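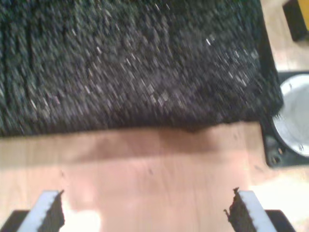 **Bomevent Facilities - Furnishings & Surfaces**

**yolandi_n:** Need a spec for the dark flecked textile. Black and charcoal, pale specks, nubby. It sheds on the light wood top.

**isauro_h:** Reads as a coarse weave. Trim the edge, then bind it.

**urmila_s:** Disagree - binding adds a ridge. Heat-seal it if it's synthetic. Test a scrap first.

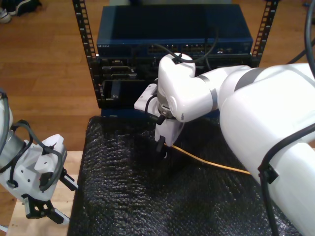

If the scrap chars, go back to binding, 13 mm tape.

**isauro_h:** 13 is too narrow for a pile that deep. Vacuum the wood before you judge either one.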